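客室清掃業務の自動化に関する労使協議会 議事録

開催日時:7月 月曜日 午後2時から
開催場所:ホテル・ストランド 会議室
出席:客室部、施設部、人事部、従業員代表、Civaditz社(機器納入業者)
配布資料:資料1「搬送機導入後の業務配分」、資料2「客室内作業の手順」

1.前回議事録の確認
前回議事録は、誤記一か所を訂正のうえ承認された。

2.搬送機の稼働状況
施設部より資料1に基づき報告があった。リネン搬送機「Vurnthorpe」の当月の搬送回数は3,151回であり、うち194回は途中で停止し、従業員が引き継いだ。停止の多くはエレベーターホールで発生している。Civaditz社は、扉の開閉信号の調整を次回点検時に行うと回答した。
従業員代表より、停止時の呼出しが特定の階の担当者に集中しているとの指摘があり、客室部は呼出し順を階ごとの輪番に改めることとした。

3.客室内作業の取扱い
客室部より、ベッド脇の棚の拭き上げ、備品の整え、壁面金具まわりの作業については、引き続き従業員の手作業とする旨の説明があった。棚の奥は壁面パネルに接し、電源差込口も近いため、布を手で当てて拭く現行手順を維持する。

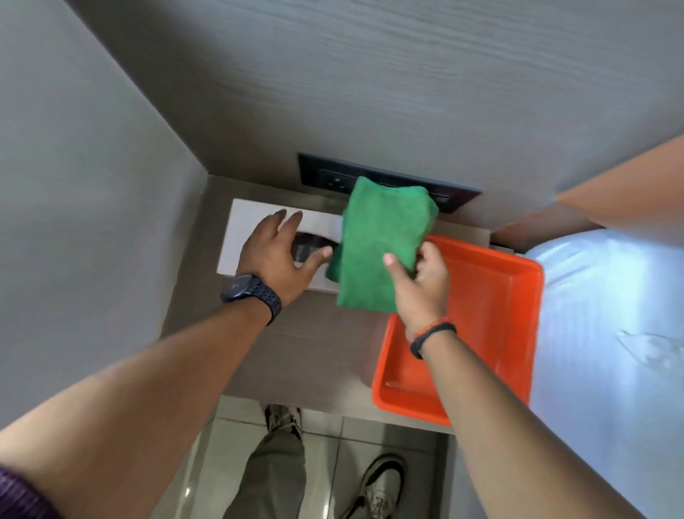 問 搬送機の導入により、客室係の一人当たりの担当室数は増えるのか。
答 当面は現行の室数を据え置く。搬送に要していた時間は室内の仕上げと点検に充てるものとし、室数を変更する場合は事前に本協議会に諮る。

人事部より、担当業務の名称を「客室清掃」から「客室仕上げ」に改める案が示された。従業員代表は、名称の変更が職務等級の見直しにつながるかを明確にするよう求めた。人事部は等級および基本給に変更はないと述べ、文書により回答することとした。

4.作業記録の電子化
配室管理システム「Prendivier」への入力について、従業員代表から、作業ごとの所要時間が個人の評価に用いられることへの懸念が示された。客室部は、記録の利用目的を配室計画と備品補充に限るとし、個人別の集計は行わない方針を説明した。保存期間については合意に至らず、継続協議とした。
高所の備品を扱う作業では、両手がふさがり端末を操作できない場合がある。このため、入力は各作業の都度ではなく、一室の終了時にまとめて行うことを認める。
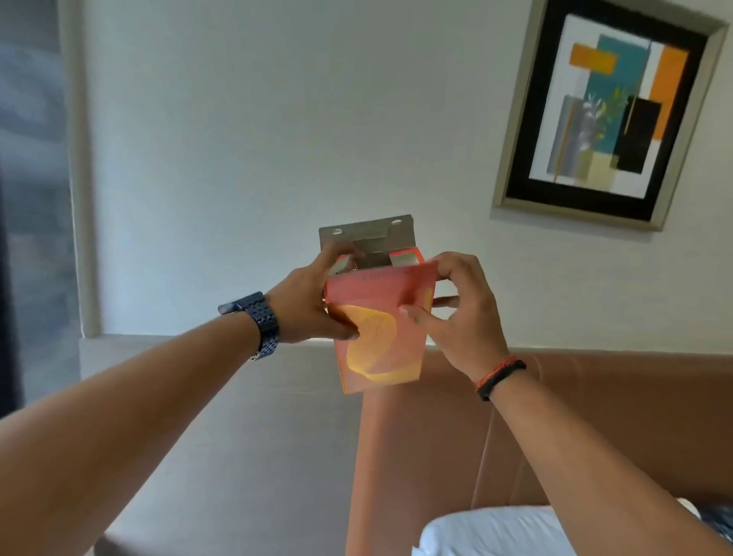 図2 壁面金具での作業(両手を使用)

5.教育訓練
搬送機の停止時対応に関する講習は、対象者のうち44名が受講を終えた。未受講者については勤務時間内に日程を設ける。夜間勤務者の受講枠が不足しているとの意見があり、人事部が追加枠を検討する。

6.決定事項
(1)停止時の呼出しは階ごとの輪番とする。
(2)担当室数は据え置く。
(3)端末への入力は一室単位で可とする。
(4)等級および基本給の取扱いは、人事部が次回までに文書で回答する。

7.継続協議事項
作業記録の保存期間、夜間勤務者の講習枠。

午後3時40分閉会。
議事録作成:人事部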